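4. 공개 시연의 구성과 현장 관찰

4.1 시연의 배경과 과제 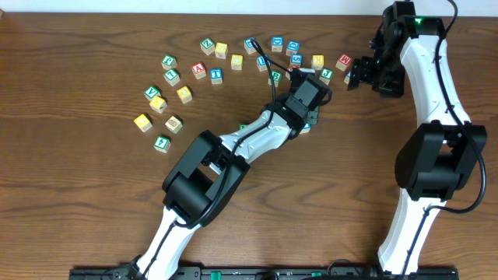 그림 3. 공개일 시연의 작업대. 두 대의 로봇 팔과 문자·숫자 블록.

본 절에서는 Nygård 연구동의 공개일에 실시한 시연을 보고한다. 앞 절의 실험은 모두 연구자만 있는 조건에서 수행되었다. 그러나 우리의 관심은 로봇에 익숙하지 않은 사람이 양팔 작업을 어떻게 이해하는가에 있으므로, 일반 방문자가 참여하는 자리가 필요하였다. 공개일은 09/12/2024이었고, 시연은 Sellumia 과제의 일부로 진행되었다. 준비는 Signe Solheim과 Torunn Skjelbred가 맡았으며, 방문자에 대한 안내는 Yi-an Shim이 담당하였다.

과제는 방문자가 말한 문자 또는 색에 해당하는 블록을 로봇이 찾아서 집고, 작업대의 빈 쪽으로 옮기는 것이다. 블록은 작은 정육면체이며, 대부분 옆면은 밝은 나무색이고 윗면에는 색 바탕에 흰 글자가 있다. 윗면의 색은 초록, 파랑, 노랑, 빨강이다. 그림 3과 같이 블록은 줄을 맞추지 않고 작업대의 위쪽 절반에 흩어 놓았고, 방향도 서로 다르다. 이러한 배치는 의도한 것이다. 예비 시연에서 블록을 격자로 정렬하였을 때, 방문자들은 로봇이 위치를 미리 외우고 있다고 생각하는 경향이 있었다.

블록의 배치는 각 회차 전에 사람이 손으로 다시 하였다. 처음에는 배치용 도면을 사용하려고 하였으나, 방문자가 직접 블록을 놓고 싶어 하는 경우가 많아서 이를 허용하기로 하였다. 다만 서로 완전히 붙은 블록은 손가락이 들어갈 틈이 없으므로, 안내자가 필요할 때 간격을 조금 벌렸다.

4.2 진행 절차

한 회차는 약 8분이며, 한 번에 최대 5명의 방문자가 참여하였다. 안내자는 먼저 비상 정지 버튼의 위치와 접근 금지선을 설명하고, 다음으로 두 팔의 역할을 짧게 소개하였다. 두 팔은 같은 영역에 도달할 수 있으므로, 어느 팔이 움직일지는 Inel 계획기가 결정한다. 계획기는 목표 블록까지의 거리와 다른 팔의 현재 자세를 함께 고려한다. 방문자에게는 이 결정 과정을 처음부터 알려 주지 않았다. 로봇이 움직이기 전에 어느 팔이 갈 것 같은지를 먼저 묻고, 동작이 끝난 후에 이유를 설명하였다.

초기 계획에서는 두 팔을 동시에 움직이는 동작도 포함하였다. 그러나 안전 담당자인 Märta Lie와 협의한 결과, 공개일에는 한 팔이 블록을 집는 동안 다른 팔은 정지하는 방식으로 제한하였다. 이 제한 때문에 속도는 낮아졌지만, 방문자가 동작을 눈으로 따라가기에는 오히려 적당하였다고 판단한다. 최고 속도도 앞 절의 실험보다 낮게 설정하였다.

기록은 두 가지 방법으로 하였다. 첫째, 작업대에 대하여 고정된 카메라로 영상을 저장하였다. 둘째, Solange Lavoie가 방문자의 질문과 발언을 현장에서 필기하였다. 방문자의 얼굴과 음성은 저장하지 않았으며, 필기에도 이름을 적지 않았다.

4.3 관찰 결과

가장 자주 나온 질문은 로봇이 글자를 읽는가, 아니면 색만 보는가 하는 것이었다. 본 시스템은 두 정보를 모두 사용하지만, 블록이 비스듬히 놓인 경우에는 글자 인식의 신뢰도가 내려간다. 특히 N과 Z는 회전에 따라 서로 비슷하게 보이며, 이 점은 방문자에게도 쉽게 이해되었다. 한 어린이 방문자는 고개를 옆으로 기울이면서 "이렇게 보면 저도 모르겠어요"라고 말하였다. 우리는 이 발언 이후에 해당 예를 안내자의 설명에 추가하였다.

두 번째로 많은 질문은 케이블에 관한 것이었다. 팔을 따라 지나가는 검은 케이블은 그리퍼 근처에서 고리 모양으로 휘어지며, 자세에 따라 블록의 일부를 위에서 가린다. 방문자들은 케이블이 블록을 밀지 않는지 걱정하였고, 일부는 이것을 로봇의 결함으로 이해하였다. 시연 중에 케이블의 접촉으로 블록이 움직인 경우는 2회 기록되었다. 두 경우 모두 시스템은 블록의 위치를 다시 추정하였고, 사람의 개입 없이 작업을 계속하였다. 그러나 가려짐에 의한 인식 지연은 더 자주 발생하였으며, 이것은 5절에서 따로 논의한다.

팔의 선택에 대한 예측은 블록의 위치에 따라 차이가 있었다. 한쪽 팔에 분명히 가까운 블록에서는 대부분의 방문자가 바르게 예측하였다. 반면 두 그리퍼의 사이에 있는 블록에서는 의견이 나뉘었고, 예측이 틀린 후에 설명을 더 주의 깊게 듣는 모습이 관찰되었다. Skjelbred는 이 순간을 설명의 시작점으로 사용할 것을 제안하였고, 오후의 회차부터 이를 적용하였다.

4.4 한계

이 시연은 통제된 실험이 아니다. 방문자는 스스로 참여를 선택하였으므로 로봇에 대한 관심이 이미 높았을 가능성이 있다. 또한 오전과 오후의 설명 방식이 같지 않아서 회차 간의 직접 비교는 어렵다. 필기 기록은 한 사람이 작성하였고, 동시에 여러 방문자가 말한 경우에는 일부 발언이 빠졌을 수 있다. 다음 공개 시연은 2월에 Prendska의 전시실에서 예정되어 있으며, 그때에는 안내 문구를 고정하고 기록자를 한 명 더 배치할 계획이다. 케이블의 경로도 그 전에 수정하여, 같은 블록 배치에서 가려짐의 정도를 비교하고자 한다.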